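4.2 Changes in the daily work of the staff

Before the hand was installed at the Simurside site, the handling of foam parts was a task of its own. One person took each part from the table, turned it and put it down again, and in a normal week this was done with 2,283 parts. After the change, the same person prepares the green table, starts the run and stays near enough to stop it. In the interviews, most workers told us that their arms were less tired. Several of them also said that the day felt longer, as waiting asks for a different kind of attention than handling.

The hand has a thumb made of white segments, and its palm is ribbed. With a cone of soft foam, the grip depends much on how the thumb lies across the part (Figure 3a). The staff learned to judge this by eye. They speak of a "good thumb" and a "lazy thumb", and these words did not exist at the site before. We noticed the same at Truvdale, where the workers had made their own words for nearly the same thing.

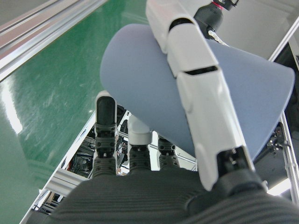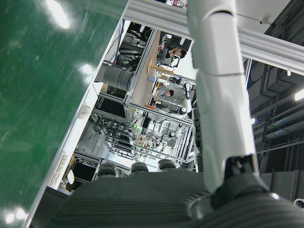
Figure 3. Robotic hand at the green work surface: (a) with a foam cone held against the palm; (b) without the cone, with two people seated in the room beyond.

The second change concerns where people sit. The desks are in the same room as the hand, and a person at a monitor can be asked at any moment to come and look (Figure 3b shows two people seated on the other side of the framing). Of the 29 persons who answered our questions, most liked this closeness in the first weeks. Later the opinions became more divided. Those who write reports complained that they were interrupted, while those who run the hand said that help came faster than before.

We did not find that the number of staff was reduced during the study. However, the skills which were asked for in new positions did change. The Dumonska group had used a similar arrangement for some 3,000 hours before our visit, and there the handling task was no longer named in any job description. At Simurside it is still named, but the workers themselves put it at the end when they listed their duties to us. How this affects their pay is treated in Section 5.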